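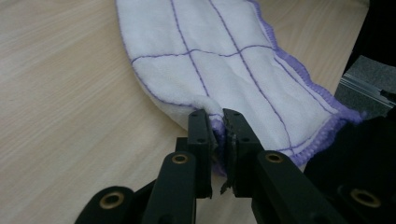

Fig. 1. White towel with purple stitching, held by a two-fingered gripper on a wooden table.

Cataloging the Lusberg Trial Films
Project report, Archives and Moving Image seminar
Bit-na Jeon

1. Subject of the project

In my project I worked with the film material of the Lusberg trial, in which former guards of the Nesero labor camp stood before a court after the war. The films came to our department as digital copies, with almost no written information. My task was to make shot lists for one part of the collection, so that other students and researchers can search in it.

The whole collection has 298 reels. I worked on 20 of them. My supervisor, Jacqueline Ferrand, chose these reels with me in May. We took reels which show the courtroom and left out the ones with only street views of the town.

2. Method

I watched every reel two times. The first time I wrote only the general content, for example "judges enter" or "witness speaks, no sound". The second time I wrote the start time of each shot, the camera distance and the language. For the distance I used the common short forms (CU for close-up, MS for medium shot, LS for long shot). Where a title card appears, I copied the text exactly, also with its spelling mistakes.

For the names I compared the films with the printed court list. It gives the seats of the defendants, and this helped me a lot, but the seating was changed during the trial. I therefore wrote a name only when it is spoken in the film or when the person wears a readable number. In all other cases the record says "defendant, not identified".

3. Results

Of the 20 reels, 13 have sound. The speech is mostly German, and an interpreter repeats it for the court. On three reels the sound and the picture do not belong together: the voice reads the charges, but we see the public leaving the hall. I think the sound was added later by the newsreel company, but I could not prove it.

The most important material is on the reel called Ruangrit, after the name written on its can. It contains the testimony of a woman who worked in the camp laundry. She speaks for a long time and the camera stays on her face – there is no cut to the defendants. In the old inventory this reel was listed as "audience, various". I corrected the entry and added a summary of her testimony.

4. Difficulties

The biggest difficulty was the order of the reels. The numbers on the cans were given by the Ollow depot, where the films were stored, and they do not follow the days of the trial. I tried to use the wall clock in the courtroom, but it shows twenty past nine on several reels and was probably stopped.

It was also not easy to find the right words. A shot list should be neutral, and some of the evidence shown to the court is very hard to watch. My first descriptions were too long and contained my own feelings. Jacqueline Ferrand asked me to shorten them, and I kept the first versions in a separate notebook.

5. Further work

The reels without sound should be compared with the written protocol of the trial. I have marked the places where the lips of the speaker can be seen well. The shot lists are saved in the department folder under the reel numbers, together with a table of the old and new titles.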